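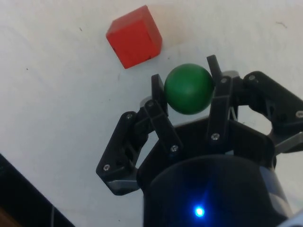 Tidying the toy shelf at Kundutano has reached the small stuff. We own 163 blocks and balls, and every one has its fans. The red cube has a nick near one corner and no plans to retire.
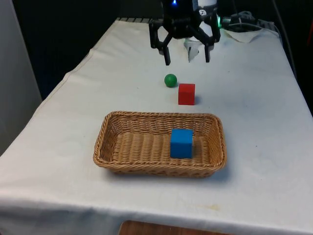
Do the baskets get washed?
Once a month, with a damp cloth and low expectations.

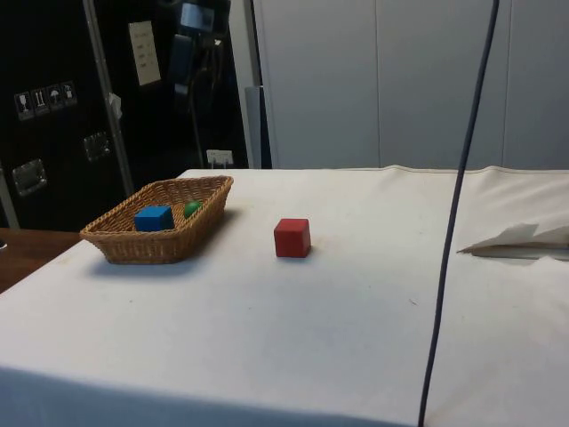 Photos: Mariama Kpodo / Kundutano

Blue and green are in the basket. Red is holding out on the tablecloth.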